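From: Amancay Henríquez
To: cell-safety list
Subject: Re: [cell-safety] Stop latency on the garment task, bedroom cell

Brock McIntyre wrote:
> Read the short note in the log. It says the stop "took too long" during
> the hanger run and that Kistum is locked out until further notice. Can
> somebody put the details on the list? We run the same arm controller on
> Nostuvano and I would like to know whether to lock that out too.

Brock, yes, lock it out for now. Details follow.

The task was hanger handling: take the yellow garment on its hanger, carry it across the bed at shoulder height, bring it back towards the rack. The base stays next to the platform throughout. Ruoxi was on the stop button. On run 2907 she pressed it during the carry. The right arm held position as it should. The left arm went on moving for 60 ms past the limit we set ourselves, then stopped. No contact, no damage, no one inside the line.

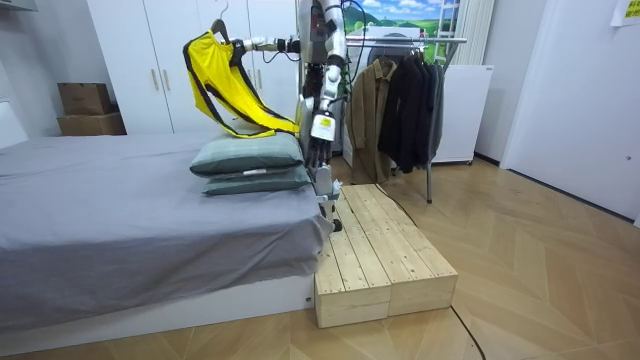 Stop latency is measured per arm, from the button edge to zero commanded velocity at the last joint. Both arms should meet the same limit. The carry is the worst case for the right side, with the arm out level towards the pillows and the hanger in its gripper, so that is the side we had tuned for. The left arm hangs down beside the body in that pose and we had treated it as idle. It was not idle as far as the controller was concerned. It was still working through a queue of small corrections, and the stop message sat behind them.

I repeated the stop 10 times with the left queue empty and could not reproduce it. With the queue loaded it came back on the first attempt. Logs are in the usual folder under Flirnis.

Two things I have ruled out. The button itself is fine, as the edge is clean on both channels. The cabling is also fine — I swapped the left harness for the spare and got the same trace. Pressing a hand down on something does not matter either, as far as I can tell. The delay was the same with the hand loaded and unloaded.

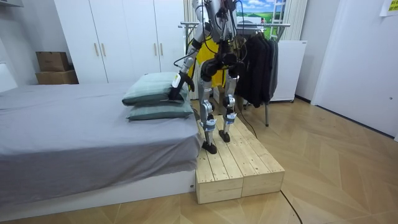 Celeste Cabral disagrees with me on the cause. Her view is that the queue is only a symptom, and that the stop should never travel on the same channel as motion commands in the first place. She points out that the watchdog would have caught this if its timeout were shorter than 10 ms, and she wants it changed before anyone touches the queue code.

I think she is right about the channel and I have no objection to the watchdog change. I would still fix the queue. A shorter timeout means more false trips, and a false trip with both hands on one hanger has its own problem: if one side freezes before the other, the load between them goes up very quickly.

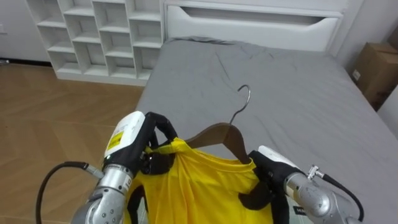

So the order I propose is as follows. First, flush both queues on the button edge, before the stop is sent. Second, move the stop to its own channel, which Mirta Villalba has already drafted for the Dumitrescu board. Third, shorten the watchdog and see what the false trip rate looks like over a full shift.

Until the first two are in, no powered runs with both arms enabled. Single-arm runs are allowed at reduced speed with the other arm's drive off at the switch, as a software disable leaves the queue alive.

Brock, could you check whether your left queue depth is still at the default? Ours was, and I would like to know if yours shows the same trace before I write this up properly.

Amancay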